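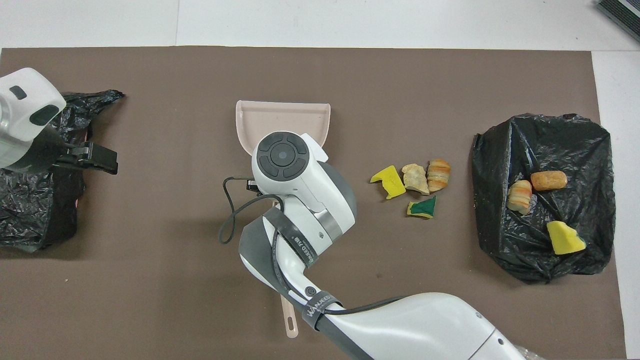 On reprend là où je vous ai laissés au dernier cours : l'affûtage des racloirs, les vrais, ceux qu'on tire à la main pour finir un panneau. Je sais que la moitié d'entre vous passe directement au papier de verre, et je vous comprends (moi aussi, pendant des années !). Mais un racloir bien morfilé sort des copeaux, de vrais petits copeaux, pas de la poussière. Pour l'établi, faites simple : une grande feuille de papier kraft brun qui couvre presque toute la table, une pelle à poussière en plastique à portée de main, et on travaille là-dessus. Sur le kraft, la limaille se voit tout de suite et on replie le tout à la fin.

D'abord, dresser le chant. Le racloir se serre dans l'étau entre deux cales, on passe la lime à plat dans le sens de la longueur, sans appuyer comme un sourd. Il faut que la lime morde partout - si elle glisse par endroits, il reste un creux et vous le retrouverez plus tard sur le bois.

Ensuite la pierre. Je prends la 300 pour effacer les traces de lime, d'abord sur le chant, puis sur les deux faces à plat. Ecaterina Cârstea, qui vous a fait le module placage, insiste plus longtemps que moi sur les faces, et ses racloirs coupent mieux que les miens, donc écoutez-la.

Puis le brunissoir. Une goutte d'huile, 5 passes à plat sur chaque face, et seulement après on retourne le fil en inclinant très légèrement. Très légèrement ! Un morfil trop couché oblige à pencher l'outil et on se brûle les pouces.

Pour l'exercice, vous prendrez la chute de noyer de 190 mm qui reste du coffret Amaral. Raclez dans le fil, racloir un peu cintré, et gardez-moi vos copeaux. Si vous n'obtenez que de la farine, retour au brunissoir, et si ça ne change rien, retour à la lime.

Les brunissoirs Trarard sont dans le tiroir du bas. Delia Ciobanu en a commandé deux autres, on se les partagera en attendant. La prochaine fois, racloirs à col de cygne pour les moulures, apportez les vôtres si vous en avez.

Classé dans : Supports de cours, Finition, Outils à main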